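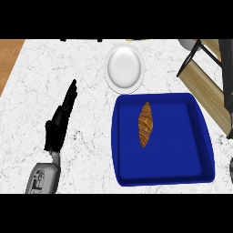 Xiaoqing Luo: Have you tried reloading the calibration file before assuming it's the controller? We had the same grumbling from the left gripper in November and it was the offsets.

I have now, thanks. Reloaded it, restarted the cell, reloaded it again out of superstition. Same result. For anyone joining the ticket, the summary again.

Ticket: Wekent bakery counter cell (simulated), two arms
Opened: 14/07/2022
Status: Waiting on us, which is a change from waiting on Plavholm
Symptom: left gripper state reads OPEN, 18 mm, while the fingers are closed on nothing whatsoever. The planner believes the reading, decides it's ready to grasp, and skips the open command. It then tries to pick up a croissant by poking it.

What I've ruled out so far:

Physics timestep. Halved it. The cell ran at half the speed and was wrong with greater precision.

Collision meshes on the tray. Swapped the blue tray for the old one from Staltent's asset pack. No difference, so the tray has been cleared of all charges and is back in service.

Right arm. Reads correctly, opens and closes when told, has no complaints. I copied its gripper config onto the left side and the fault stayed on the left.

Contact sensors. Off, on, off. The log filled up with over 4,000 lines of the same warning, none of them about the gripper.

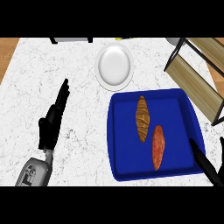
I then stepped through run 162 by hand with the joint values printed at every step. The finger joints are fine. They go to zero and they stay at zero. The number that's out is the one the state publisher sends, and it only goes out after a scene reset. On a cold start the left gripper tells the truth until the first reset, then sticks at 18 until the process is killed.

So not offsets (sorry, Xiaoqing), and I no longer think it's the controller either. The publisher caches a handle to the left finger joint at startup. Reset rebuilds the left arm first and the cached handle is left pointing at whatever used to be there. The right arm gets its handle refreshed in the same function, by a line some thoughtful person wrote once and didn't copy.

Workaround until it's merged: kill and relaunch between episodes. Adds 40 seconds a go. Bring a cuppa.

Fix: one line, on branch jia-left-handle. I've run it through a dozen resets and the left reading matched the joint each time. Somebody other than me needs to run the full overnight set before I close this.

Leaving the Plavholm ticket open for now. They've asked for our calibration file.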